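Rooms for small things: our report on the Nerkier display project
Group 6, spatial design, second year
Toàn Cao, Floor De Graaf, Evelien Leemans and me (Marlene Vachon)

How we got the subject

We wanted to do chairs. Everybody wanted to do chairs! By the time our group got to the list in June the chairs were gone and so were the lamps, and what was left was "furnishing at reduced scale", which none of us had thought about since we were small enough to own a dolls' house. Geert Koster, our tutor, told us to stop sulking and go and look at the shop window of De Haan in Triltham, where they set out little rooms among the stationery. We stood there for the best part of an hour (Floor bought a notebook, so it wasn't a complete waste) and came back quite keen.

Our question ended up as: how few things do you need before people read a surface as a room? Geert thought that was narrow enough to finish and wide enough to argue about.

What we did

We collected pieces from home, from the model cupboard and from two charity shops. Then we made arrangements on whatever flat surface was free in the studio, and asked people passing by to say in one word what sort of place they were looking at. We got 17 people to do it for each arrangement, mostly first years on their way to get coffee. Evelien wrote the words down exactly as they came, including the rude ones.

We spent 424 minutes on arranging alone, which I know because Toàn kept a timer running on his laptop and wouldn't let us forget it. I'd have guessed half that. Moving a table a finger's width and then moving it back takes up an afternoon very easily.

What we found

Seating matters less than we expected. We had a lovely little bench that we put in everything, and when we took it out the answers hardly changed. A table did far more work. As soon as there was a table people said office, kitchen, café, and they said it quickly.

Plants were the big surprise for me. I'd thought of them as filling, something you add at the end when a corner looks bare. But a plant next to a table changed the answers more than anything else we tried, and a tall one changed them most. With a low plant we got "kitchen" a lot. With a tree in a pot the same people started saying "lobby" and "waiting room", and one said "dentist", which Evelien underlined twice.

The floor counts as well. Floor (the person, sorry, this got confusing all term) insisted on wood with a visible grain under everything, and I argued for plain card. She was right. On card the furniture looked like it was waiting to be packed away.

The arrangement we liked best

We kept coming back to the grey metal table with the potted tree to the right of it, on the pale wood. The table has four thin square legs and a top full of rows of tiny holes, so from low down the light comes through in little specks, and I could look at that all day. Two black things sit on top, a smaller boxy one on the left and a wider, flatter one on the right. The tree is taller than the table and very glossy, in a big round black pot. 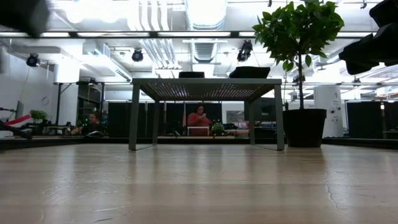

What we would change

More surfaces, and fewer pieces. We got greedy in the middle weeks and some of the later arrangements had so much in them that the answers turned to mush. I'd also ask people for their word from a crouch as well as standing up, as a table is a very different thing when you're level with its legs.

Toàn would like it noted that he wanted to try coloured walls and was outvoted. Geert has offered us the Flerument cabinet for 20 days next term, so he may get his walls after all, and I've already promised to help him paint them.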